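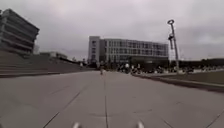

Grain shipments from the river port of Skerport will start again after the regional authority of Nirkura agreed to lower its inspection fee for barley exporters. The fee was raised in August, and traders had complained that it made their barley too expensive for foreign buyers. The decision was announced on November 3, 2020, under a sky full of heavy grey cloud, a sight which farmers in the district know well after a wet harvest.

The trading company Sleiman said it has 900 tons of barley waiting in its stores, and the first load will go to mills in Grumum within 7 days. The new fee is 33 percent lower than before. It will stay in force until the end of the next harvest.

A farmers' union in Nirkura welcomed the step but said that prices paid to growers remain too low.

Last updated: 7 hours ago

This website uses cookies to improve your experience. Accept | Read more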